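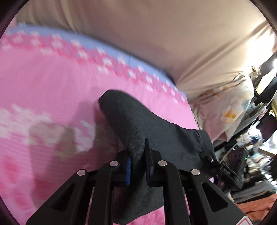

Finally read the Verelwood write-up on learning laundry from hand-held grippers. 552 demonstrations, a person doing every one, and the headline is that the robot "generalises to the home". Does it?

Dark sock, or something like one, patterned cloth underneath. Fine. Good contrast, easy to find the edges. Now show me the same sock on a black towel.

The method I quite like. People move quicker with a gripper in hand than they do steering an arm from a desk, and you get messy backgrounds for free. No quarrel there.

My quarrel is the testing. 28 trials, in 3 homes, and I can't find anywhere whether those homes were in the training set as well. Page after page on the network and not a line on that.

Erton claimed much the same in October with 3,000 demos and went very quiet when asked for the failures.

If anyone at Verelwood is reading: post the failed grasps. All of them, please.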